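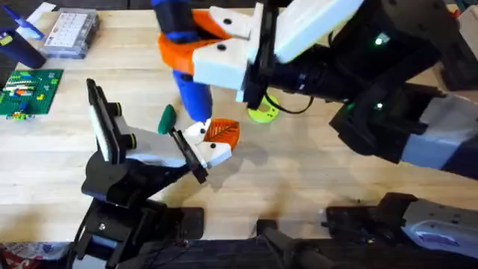 Room 223, main worktable, light wood top.

WORKROOM SAFETY CHECKLIST WITH COMMENTS
Site: Plurkmont building, second floor
Rooms covered: 223, 231, corridor and supply closet between them
Inspected by: Jolien Dekker
Accompanied by: Barbara Walczak
Date: March 7, 2020

Marks used: OK = acceptable. C = correct before next inspection. C1 = correct at once. NA = does not apply. Items carried over from the July inspection are marked (J).

1. EXITS AND WALKWAYS

1.1 Corridor clear to full width: C
Two flattened cartons and a folded hand truck were standing against the east wall outside 231. The cartons were removed during the inspection. The hand truck needs a permanent place inside the supply closet.

1.2 Exit signs lit: OK
Both signs tested on battery with the test button held down. The sign at the stair end dims slightly but stays readable.

1.3 Doors open fully and latch: C (J)
Door to 231 does not latch unless pulled. Closer arm was adjusted after the July inspection and has drifted again. Replace the closer; do not adjust it a third time. This door is part of the corridor fire separation and must latch under its own power.

1.4 Floor surface even, no loose edges: OK
The lifted carpet tile by the stair door has been glued down. (J) item closed.

2. FIRE PROTECTION

2.1 Extinguishers present, charged, tagged: C
Extinguisher in 223: gauge in range, pin and seal in place, tag current. Extinguisher in the corridor: gauge in range, seal missing. A missing seal means the unit has to be weighed before it can be signed off. Roman Kołodziej to arrange.

2.2 Extinguisher access: OK

2.3 Smoke detectors: OK
Tested from the panel. The detector in the supply closet was slow to report but within the limit given in the panel manual.

2.4 Storage below sprinkler heads: C1
Top shelf in the supply closet was stacked nearly to the ceiling with paper towels and packing foam. Lowered during the inspection. A line has been taped on the wall at the permitted height. Anything above the tape will be taken down and left on the floor of 231 for its owner.

3. ELECTRICAL

3.1 Outlets and cover plates intact: C
One cracked plate in 231, left of the window, lower outlet. No live parts exposed.

3.2 Extension cords not used as permanent wiring: C (J)
The cord feeding the label printer in 231 is the same one noted in July. Either move the printer or have an outlet installed. Jarosław Grabowska has a quote from Wustent for the outlet, and the work needs only a signature.

3.3 Power strips not plugged into one another: OK

3.4 Electrical panel door accessible: OK
Circuit directory inside the door still lists 231 as "copy room". Update at next electrical visit.

3.5 Ground fault outlets near sink trip and reset: OK

4. WORKTABLES, SHELVES AND SEATING

4.1 Tables stable under side load: C
Table in 223 passed. Folding table in 231 has one leg brace that will not lock. Tagged out. Do not put it back into use on the grounds that it stands well enough when empty.

4.2 Table edges free of splinters and sharp hardware: OK

4.3 Shelving anchored to wall: C
Two of the three units in the closet are anchored. The third, a Zivness open rack, has its brackets in a bag taped to the upright. Fit them. Rated load is printed on the rack as 100 pounds per shelf. Load the heaviest items low.

4.4 Chairs and stools sound: OK
One stool with a split seat was discarded.

4.5 Step stool available and in good order: OK
Rubber feet replaced. (J) item closed.

5. CLEANING PRODUCTS AND CHEMICALS

5.1 All containers labeled: C1
One spray bottle under the sink in 231 held a blue liquid and had no label. Contents unknown to everyone asked. Set aside for disposal. Refilled bottles must carry the product name and hazard wording from the original container, including those refilled on the same day.

5.2 Safety data sheets available: OK
Binder complete. Barbara Walczak has removed the sheets for 31 products no longer kept on site and filed them separately.

5.3 Bleach and ammonia products stored apart: OK

6. FIRST AID

6.1 Kit stocked and in date: C
Kit in 223 is complete. Kit in 231 is short of burn dressings and eye wash; the remaining eye wash bottle has expired.

6.2 Contact list posted: C
List in the corridor still gives Jarosław Kołodziej as first aid contact for this floor. He moved to the Carnegie annex after the July inspection. Replace the sheet and remove the older copy behind it.

7. LIGHTING AND AIR

7.1 Fixtures working: C
One tube out in the corridor. One flickering in 231.

7.2 Supply and return grilles clear: OK
Return grille in 231 was dusty and was wiped down. Filter change is due under the regular maintenance schedule.

ITEMS REQUIRING ACTION, BY PERSON

Roman Kołodziej: 1.3 door closer, 2.1 corridor extinguisher, 4.1 folding table repair or disposal, 4.3 rack brackets, 7.1 tubes.
Jarosław Grabowska: 3.1 cover plate, 3.2 outlet for printer.
Barbara Walczak: 1.1 place for hand truck, 5.1 disposal of unlabeled bottle, 6.1 kit restock, 6.2 contact list.

Item 2.4 was corrected during the inspection and stays on the list for the next one. Items 1.3 and 3.2 have now been open for two inspections and are copied to the building office. Report completed items to Jolien Dekker in writing, with the item number.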